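Keeping a Long Book Series in Good Shape at Home

Anyone who follows a long historical or fantasy saga ends up with a storage problem. The Sturna books take up two full shelves in my house, and the Catacutan novels, with the companion guides and the short story collections, take up most of a third. These tips come from looking after 214 hardcovers and paperbacks in a house with old windows and a damp hallway.

Choosing the shelf

Big hardcovers are heavier than they look. A particleboard shelf 34 inches wide will start to bow in the middle under a full row of them. Put the heaviest volumes at the ends, over the supports, and let the paperbacks fill the center. If you want strict reading order, add a center support or move the series to the bottom shelf, where you can slide a block of scrap wood underneath.

Keep the shelf off an outside wall if you have the choice. If you don't, leave a gap of two fingers behind the books. Don't shelve anything over a radiator or heat vent.

Sunlight fades spines, and red and purple go first. My Sturna volume three used to match the others. It sat on the window side for one summer and is now pink.

Very thick volumes

The omnibus edition of the Wirnard trilogy runs to 1,732 pages, and the weight of the pages pulls down on the binding whenever it stands upright. Store a book like that flat. Two or three can be stacked, largest at the bottom. If you have to stand it up, pack the books on either side close enough that it can't lean, but not so close that you have to yank it out by the top of the spine. To take a book down, push its neighbors back a little and grip it by the middle.

When you open a new thick book for the first time, stand it on its spine on a table and lay the covers down flat. Then press down a few pages from the front, a few from the back, and keep going until you reach the middle. It takes five minutes. Paperbacks treated this way crease a lot less.

Dust jackets

Clear jacket covers are worth buying for anything you reread. Get the kind with a paper backing, fold the cover to the height of the jacket, and crease it with the back of a butter knife. Don't tape the cover to the boards.

For a small tear, use archival mending tape on the inside only. Ordinary clear tape turns yellow and leaves a sticky edge. If you take the jacket off to read, slip it inside a big magazine so it doesn't get stepped on.

Dusting

Twice a year is enough, March and October in my case. Hold the book shut and brush along the top edge, away from the spine, with a clean soft paintbrush. Wipe the shelf with a barely damp cloth and let it dry before anything goes back. No furniture spray.

If a book smells musty, stand it slightly open in a lidded tub with an open dish of baking soda next to it. Leave it for a week, change the baking soda, and give it another week. Keep the soda off the pages.

Putting up brackets

A wall shelf for books should be screwed into studs. Find the studs first and mark them with painter's tape, then set the brackets to match, even if the spacing isn't what you had pictured. Keep all the hardware in one box until the job is done, and lay an old cloth over the table so loose screws don't roll or scratch the top.

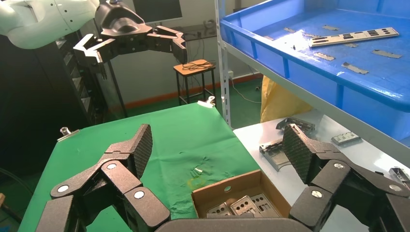

Check the load rating on the package and stay well under it. The Gomeo brackets I bought are marked 180 pounds a pair, and I treat that as a number for somebody else's wall. Put up the first bracket, rest a level on it, and mark the second from there. Once the shelf is on, load half the books, wait a day, and look at the screws before adding the rest.

Lending and keeping track

Write down what you lend. An index card in the gap on the shelf works fine, with the title, the name and the month. I also keep a card inside the cover of each Catacutan book listing who is related to whom at that point in the story, which saves going back four volumes to find out whose cousin has turned up.

Use an acid-free card if it's going to stay in there for years. A regular one will leave a brown rectangle on the endpaper.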